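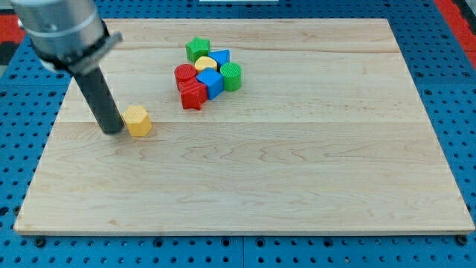
Home Docs Data Downloads Contact

# Trastulari Shape Blocks: Data Card

4 min read

Trastulari is a small collection of notes and measurements about toy shape blocks, the kind that small children sort and push around on a board. Lempi Koskela started it in April, and I joined her to write the text and check the tables. English is not my first language, so please tell me if a sentence is unclear.

## What is inside

The collection has 2,246 rows. Each row is one block in one layout, with these fields:

- `shape`: star, cube, cylinder, hexagon, triangle or arch
- `colour`: red, yellow, green or blue
- `group`: whether the block stands with others or apart
- `top`: plain, ridged or dotted
- `note`: free text, often empty

A yellow hexagon standing away from the main cluster gets `group = apart`. Two blocks which touch, for example a red star and a red cylinder, share one group number.

## Choices we made

We write `arch` also for the half-cylinder. The difference was hard to keep the same between two people, and after 200 rows we stopped trying.

A star is always five-pointed here. The Jalton set has other stars, and we left them out.

The colour is the name an adult would say in normal daylight. Please do not use it as a colour measurement — we had no colour chart.

The layouts are made on a light maple board. A dark board hid the shadows, which help to see where a block meets the wood.

## Known problems

- In the first 300 rows, `top` is missing for many cubes.
- The word `behind` in the notes depends on where the writer was sitting. Lempi sat on the long side, I sat mostly on the short one.
- Triangles lying on a side and triangles standing up are not separated.

## Use and contact

You may use the tables for teaching or study, and change them as you like. Please keep the name Trastulari and the date of your copy. This version is from 10/22/25.

Corrections go to Verna Zamora — send the row number and the value you think is right.

Back to top Next: Field list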